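What We're Buying for the Utensil Job
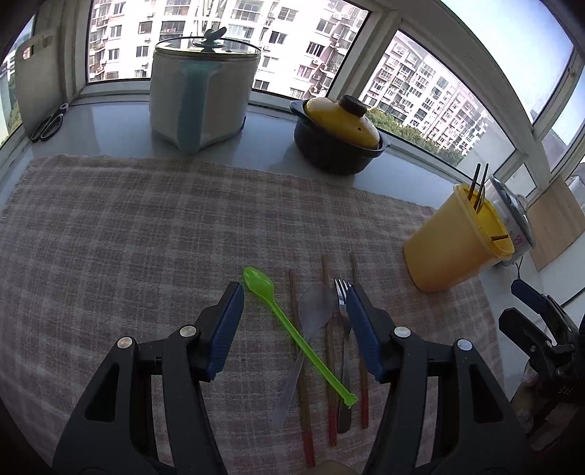 Words and pictures by the equipment planner, Fatside

Spoons, a fork and chopsticks on the plaid cloth, with the jaws open over the lot of them. The blue ridged pads are the part I keep getting asked about at budget time, and fair enough!

I've been putting together our equipment list for the coming year, and I wanted to show the work at the same time as the prices (a spreadsheet full of part names puts everyone to sleep, me included). Cutlery is my favourite test for a gripper. You've got thin handles, a see-through spoon, long chopsticks and a metal fork all lying close together, and each one wants a slightly different pinch.

So, the shopping. I've asked for 10 spare sets of pads, and I'd take more if the colour didn't matter to anybody. Sellow quoted us on the pads and Brannigan on the jaw housings, and I'm still waiting on Covano for the mounting brackets. They promised me numbers by Monday, so fingers crossed.

The other line is props, and it's tiny next to the rest. I've put down $71 for extra cutlery, mostly plastic spoons in bright colours and a few more clear ones. I'd also like a second tablecloth, maybe a plain one, so we can compare it with the plaid.

Delivery on the housings is 21 days from order, which means I need a yes before the end of April if we want them on the bench in May. If you've got a favourite pad supplier I haven't tried, send me the name and I'll get a quote!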